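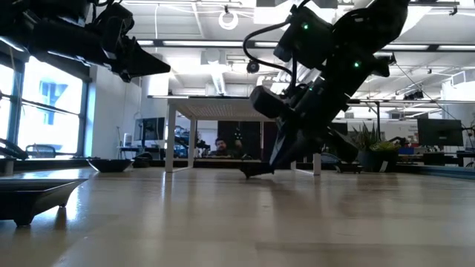
Diary / Home and studio

08/09/2026

Moved the dark dishes over to the wooden table this morning. The shallow black bowl is at the back on the left, and the long tray, the one shaped like a boat, is closer to the front. Bright by the windows, and the tabletop shows every streak of light. I still like the colour of the grain.

Kyriaki Koutsoukos wants the tray for Zesholm and offered $40. I said I'd think it over. Paid $160 for the table in August and would not sell that.

Need to write back to Stamatopoulos about the felt pads.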